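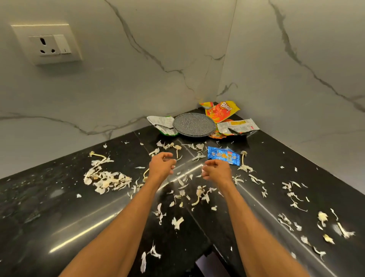
By Lucero Bermúdez
Diary, September, late evening

Up at half past five because the baker across the road was unloading again. Didn't mind much. Made coffee and sat with the water bill, which came to more than last time even though I was away for part of the month. I'll call them tomorrow and ask for the meter to be read again.

Most of the day went on the seed order. Murnlow has put its prices up, and the garlic I wanted only comes in the large bag now. I went through last year's notes to see what did well. The onions from Apaza kept until April, so I'm ordering those again - 480 sets, the same as before, for the long bed and the strip by the fence. I left off the leeks. They got rust two years running and I'm tired of looking at them.

Walked up to the plot at eleven. The beans are finished except for the ones I'm leaving to dry. Pulled out half the tomato plants and hung the green fruit in the shed on their stems, the way Mother used to. The ground is hard a few inches down and the fork kept bouncing. It needs a proper rain before I try the far end.

The man with the next plot has bought a second-hand tiller and wanted to talk about it for a long time. He offered me a turn. I said maybe in the spring.

Lunch was bread and the last of the squash soup. I think I salted it twice, so I had it with a lot of yogurt.

In the afternoon I cleaned out the kitchen drawers and wiped down the counter, then sorted the saved seed into envelopes at the table. The lettuce is mostly chaff and I should have sieved it in August. I wrote the year on each packet this time. There were three from before with nothing on them at all, and I threw two out. The third might be the dark poppy so I kept it.

My sister called at four. She's reading the Nondumen letters and says the second half drags. She wants to come for a few days next month if the train isn't too much. I looked and it was around 100 dollars each way, which she won't like. There is a slower one with a change at Pritomis. I'll write down the times for her.

Paid the plot rent, 644 for the year with the water share. I had put it off for a couple of weeks and felt better once it was gone.

Rained a little after supper, enough to wet the step and then it quit. Left the shed window open, I just remembered. The green tomatoes will be all right.

To do: meter reading, string, envelopes, ask about the loan of the ladder. Return the library book before it's late again. Bed at ten.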